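**Belmont House Users' Group**
Minutes of the meeting held on 14/03/2025 in the Jaria Room

**1. Condition of the room**
The group received the report on the redecoration of the Jaria Room. The white finish was approved as it stands.

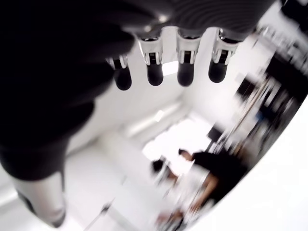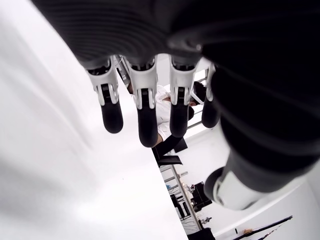

Pale surfaces in the Jaria Room.

**Question from the floor:** Will the walls be repainted before the October bookings?

**Reply:** One further coat will be applied in September, using the same white from Clokach, under order 2312. The room will be closed for two days while the work is done.

**2. Furniture**
It was agreed that the Amano tables be kept in the side store between bookings, and that users return them there before handing back the key. Two chairs with split seats are to be withdrawn.

**3. Blinds**
Quotations for new blinds were deferred. The office is to obtain a second price and confirm the fitting time, expected to be about 2 hours.

**4. Next meeting**
To be held in October, in the same room.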